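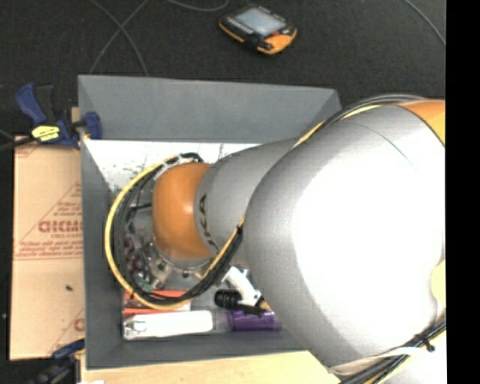
A reader of the previous edition wrote in to complain that a bin is a bin, that it took us three pages to say so, and that any adult can put things in a box without a manual. Fair enough. Skip to 3.4 if you feel the same way. The rest of this section is for people who have already tried it that way and are now digging.

3. SETTING UP THE GRAY BIN

3.1 What you have

The Flaltuda open bin is rectangular and gray, with plain matte sides and no lid. The Iven catalog calls it a "complete storage solution." It is a container. It will hold what you put in it, in whatever order you put it in, and it won't do anything about the order.

In the carton you should find:

- one bin
- one sheet of blank labels
- one divider, part 323
- one folded card headed "Getting Organized," which you can recycle

If the divider is missing, check inside the carton flaps before you write to anyone. It ships flat and gets stuck there.

Note: The side of the carton says "holds up to 741 items." We have asked what size of item. The answer so far is "small." Don't plan around that number.

3.2 Choosing a spot

1. Pick a flat surface that is wider and longer than the bin. All four bottom corners have to be supported.

2. Put the empty bin there and stand where you would normally work. Reach in and touch the corner farthest from you. If you have to get up on your toes, move the bin closer or find a lower surface.

3. Look down into it from your usual position. The inside of the far wall should be visible all the way down. A shelf directly overhead may look like a smart use of space, but you will be working in its shadow.

4. Check the light with the bin in place. Gray sides show dark items poorly, whatever the catalog says about "neutral contrast." If you mostly store black or dark gray parts, aim a lamp into the bin from one side.

5. Leave one long side clear for your hands. Things parked against that side "for now" will still be there in August.

Caution: Don't set the bin on top of another bin. The rims look as if they were meant to stack. They weren't.

3.3 Preparing the bin

1. Wipe the inside with a damp cloth and let it dry. Matte sides hold dust in a way that shiny ones don't, and you will see it on anything soft you store there.

2. Run a finger along the top edge. There is sometimes a rough spot left over from molding. A few strokes with fine sandpaper will take care of it.

3. Decide whether to use the divider. The card suggests that you always should. We suggest you start without it. A divider helps when you have two kinds of things in fairly steady amounts. If one pile grows and the other shrinks, you end up with half a bin that overflows and half a bin of air.

4. If you do use it, press it straight down into place and push on it lightly from each side. It should stand up by itself. If it leans, take it out and turn it around -- the two short edges are not quite the same length.

5. Write the label now, while the bin is empty. Use the name you would say out loud if you were asking for the thing from across the room. "Misc." is not a label. Neither is "Small parts," unless you own very few small parts.

6. Stick the label on the side you face while working. The Govham shelf guide recommends the short end, which makes sense if the bin lives on a Govham shelf and very little sense if it sits on a table.

3.4 Filling

1. Tip out whatever you plan to store onto a clean surface first. Don't pour directly from the old container into the new one. That only moves the mess.

2. Take out anything broken, anything empty, and anything you can't identify. The last group goes in an envelope with the month written on it. If nobody has asked for the contents by the same month next year, throw the envelope away.

3. Put the heaviest items in first and spread them over the whole floor of the bin.

4. Add the lighter items in loose layers. Don't press down. The bin will accept more if you press, and you will pay for it when you need something from the bottom.

5. Stop while there is still a hand's width between the contents and the rim. The bin is 14 inches deep on paper, and people tend to take that as a target.

6. Reach in and pull out one item from the middle. If other things come with it, you have packed too tightly or mixed items that hook onto each other. Remove some and try again.

Note: Long, bendable things such as straps, cords and loose ties don't belong in an open bin with small hard things. They work their way through everything. Coil them, fasten the coil, and give them a bin of their own.

Note on inner trays: Leung sells a set of lift-out trays in this size. They fit. Whether you need them is another question. We tried them with a mixed load and spent most of our time lifting out the top tray to get at the bottom one. They are better with items you use in a fixed order.

Caution: No blades, needles or broken glass. The sides are plain, you will be reaching in by feel sooner or later, and a label that says "SHARP" does not help your fingers.

3.5 Day-to-day use

1. Take items from the top, and from the side nearest you, when you have the choice. Digging straight down leaves a hole, and everything slides into it.

2. When you return an item, lay it down. Dropped items travel to the corners.

3. If you remove something to look at it, put it back before you take out the next one. We are aware that this is widely ignored. We ignore it too, and then we have a heap beside the bin and have to start over from 3.4.

4. Level the contents with the flat of your hand when one end is clearly higher than the other. Don't shake the bin to level it. Shaking brings the big pieces up and sends the little ones to the bottom, which is the reverse of what most people want.

5. Lift the bin by its two short ends, with your fingers under the floor. The rim will flex if you carry a full load by it.

3.6 Things that go wrong

The bin is full but seems to hold very little.
Look for boxes. Retail packaging takes up a surprising share of the room. Unpack the items unless they are fragile or you plan to return them.

The same item keeps ending up at the bottom.
It is small, dense, or both. Move it to a shallow cup and stand the cup in a corner of the bin.

The label no longer matches the contents.
Change the label. Most people try to change the contents first, and it rarely lasts.

The divider falls over.
See 3.3, step 4. If turning it around doesn't help, leave it out. We have yet to hear from anyone who missed it.

You bought a second bin and both are full.
A third will fill up the same way. Empty one of them completely, go back to 3.4, step 2, and be harder on yourself this time.

3.7 Cleaning

Empty the bin and wash it with warm water and dish soap. A soft brush will get into the bottom corners. Avoid scouring pads on the inside walls: they leave shiny patches on the matte surface, and the patches stay. Stand the bin upside down on a towel until it is dry all the way into the corners.

Old labels come off with warm water and patience. The Iven catalog describes them as "residue-free." Have some rubbing alcohol ready.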